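Marking out before you build: does tape on the floor tell you anything?
Speaker notes, Renato Zapata. Talk slot 30 minutes, leave time at the end for Kaj's bit.

Opening
Start with the question, no hello slide. How many of you have laid out a workspace in tape before moving anything into it? Wait for hands. How many changed the plan afterward? Wait again. I expect fewer hands the second time, and if I'm wrong I'll say so.

Slide 2 – the claim
The usual advice is that a roll of painter's tape saves you from expensive mistakes. You see it in every shop-planning guide. I've repeated it myself. I'd like to know what it rests on. Mostly it rests on people who taped, then built, then were happy. They might have been happy anyway.

Slide 3 – Briltthorpe
Tell the Briltthorpe story, short version. We taped the whole packing area, benches, aisles, the lot. Went through 332 feet of blue tape. Took most of an afternoon. Then the benches came in and two of them went somewhere else, for reasons that had nothing to do with the tape (the outlets). Don't get drawn into the outlet argument. If someone asks, talk after.

Slide 4 – what tape does badly
It has no height. You step over a taped bench without thinking about it.
It gets trusted more than it deserves. A line put down by eye looks just as official as one put down with a chalk line and a square.
People measure from the tape afterward. Which edge? Ask three people and see. At Leiva they used the left edge on one wall and the middle on the next.

Slide 5 – center marks
Slow down here. A cross is the mark I see most and trust least. Two strips, and everybody calls the crossing "the center." But the crossing is a patch as wide as the tape, so pick a point in it and mark that point with a pencil. And if the strips aren't square to each other, fine for a spot to aim at, no use at all for turning a table to line up with. I've watched people line up with it anyway.
Pause on the last slide while they look. Ask if anyone would set a bench by it.

Slide 6 – the numbers people quote
The Drultier handout says taping first cuts rework by 70 percent. I asked how they got that and was told it came from an earlier handout. Say it flat, don't milk it. Gokov doesn't give a number, and I think better of them for it.

Slide 7 – what I'd do
Tape for spots, chalk for lines. Check corners with a framing square before anyone else sees them. Cardboard boxes where height matters – ugly, but you can't walk through them. Write the date on the tape. Pull it when the job is over, so the next crew doesn't inherit your guesses.

I still use tape. I have 200 feet of it in the truck right now. I just don't think it proves much.

Hand over to Kaj Kárason for the chalk line demo. Leave the last slide up while he gets ready.
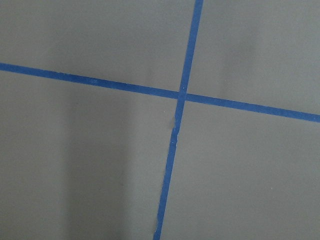 Last slide: Blue tape cross on gray, not square.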